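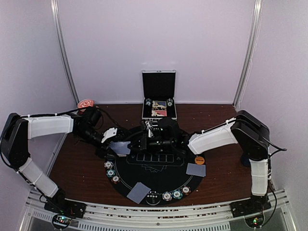
Why does the score sheet print only the first page when we choose "All tables"?

Because the print window remembers the page range from the last job, and "All tables" does not clear it. Open the print window, delete what is in the field "Pages", and print again.

Ticket 229
Product: Wultard club software, tournament module
Opened by: Josée Thibodeau, Ivmont card club
Status: Closed, with one point left open
Opened: April 6, 2020

First message from Josée Thibodeau

Hello. I keep the results for our club in Ivmont and I use Wultard on the office computer. English is my second language, so please tell me if something is not clear. When I choose Print, then Score sheets, then All tables, I receive one page with table 1. The preview shows all the pages correctly. Before the last update it was working. I have tried the following:

- turned the printer off and on
- printed from another user account on the same computer (same result)
- printed a letter of four pages from the text editor (all four pages came out)
- saved the score sheets as a PDF and printed the PDF (all pages came out)

For this reason I believe that the printer is in order and the problem is in the program. The printer is connected by cable. We have 27 players in the list and the sheets are made for 4 tables.

Reply from support, Erdale office

Thank you for the detailed message, the tests save us much time. Please look at the print window just before you press OK. In the lower left part there is a field "Pages". Is it empty, or is there a number in it?

Josée Thibodeau

There is a "1" in it. I did not write it today. It is possible that I wrote it last month, when I needed to replace one sheet on which coffee was spilled. I have deleted the number and now all the pages are printed. Thank you.

However, I closed the program and opened it again, and the "1" came back.

Support

We could repeat this in our office. The new version saves the page range together with the paper size and the margins. The paper size should be saved, the page range should not. If you delete the number and close the program without printing, the old value is kept. If you print at least one time with the field empty, the empty value should be kept. Could you please check this?

Josée Thibodeau

I have checked it two times. After printing with the empty field, it stays empty after restart. On the second account I had to do the same thing separately.

I have one more question. In the player list, the accent in my first name is correct on the screen, but on the printed sheet there is a small square in its place. In the PDF it is correct.

Support

The square comes from the font "Ignacio Narrow" when the printer uses its own copy of it. Go to Settings, Printing, and mark "Send fonts with document". The file becomes bigger and the first page will need a few seconds more. With very long lists, for example 3,000 names, we do not recommend it, but for your list it makes no difference.

Josée Thibodeau

The accent is now printed correctly. The first page is slower, as you wrote, but it does not disturb us.

Please can you leave the ticket open until the page range is corrected in the program? My colleague also prints the sheets and he will not remember to look in this field.

Support

We close the ticket for the font and the printing, and the saved page range remains as an open point under the same number. The correction is planned for the June update. You will receive a message at the address in your account when it is ready to download.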